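Zoletti parcel scanning platform with post: four months at a small packing bench

We ship and receive soft parcels, mostly clothing samples and returns, from a unit in Stockdale. Until last fall we weighed on a bench scale, measured with a tape, and typed both into the shipping software. The Zoletti replaced all of that. It is a flat black platform with a post at the back corner, and the reading unit goes on top of the post. I paid for it myself and nobody at Zoletti knows I am writing this.

Setup took most of a Friday. The platform has four leveling feet and they need to be right, or the weight drifts. The post bolts on with two screws from underneath, so you have to tip the whole thing on its side to get at them. The manual is four pages and the English is thin, but the diagrams are clear enough. Connecting it to our software took longer than the assembly. Kwame Kyei in Zoletti support sent me a newer driver the same afternoon and it has worked since.

Hard boxes are easy. Set one down square to the back corner and the numbers come up before you have let go of it. I checked 16 boxes against the tape on the first day and all of them were close enough for carrier billing. 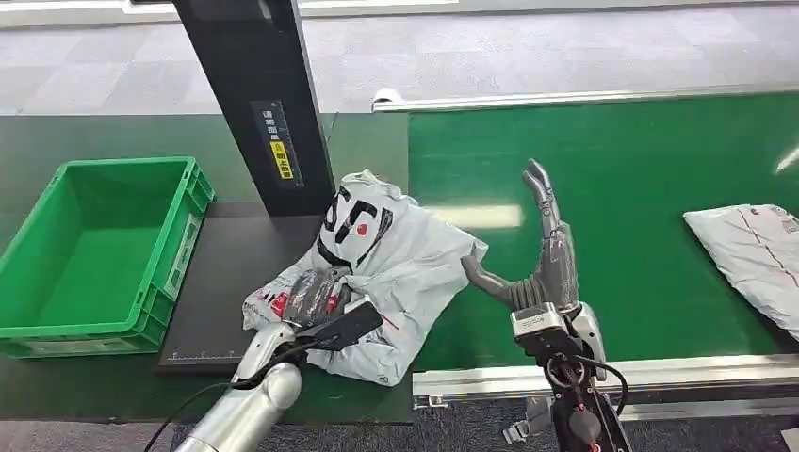 Soft bags are the harder test, and they make up 70 percent of what we handle. A plastic mailer has no real height until you flatten it, and the platform reads whatever shape it is given. A wrinkled bag like the white SF one, hanging over the edge on the belt side, should be pulled fully onto the plate and pressed down before you trust a size. The label needs smoothing too, or the barcode won't read across a fold. With a flat bag I get a good scan the first time nearly always. The printed scale along the lower edge of the plate is handy for checking a width by eye, and I use it more than I expected to.

The plate is a little small for our larger mailers. Jisoton makes one with a bigger plate, which I tried at a supplier's place, but it costs a good deal more and the post wobbled when the belt was running. The Zoletti post stays put. The finish on the plate shows every bit of tape residue, and I wipe it down at the end of the day with a damp cloth.

Placement next to a belt matters. We run ours beside an 11 foot Grinico belt, and the plate has to sit level with it or slightly above. When it was lower, bags caught on the side rail every time we slid them across. I ended up putting rubber pads under the feet.

The power cord is too short. Plan on an extension.

I would buy it again for mixed boxes and small mailers. If you ship mostly large soft bags, measure your biggest one flat and compare it to the plate before ordering.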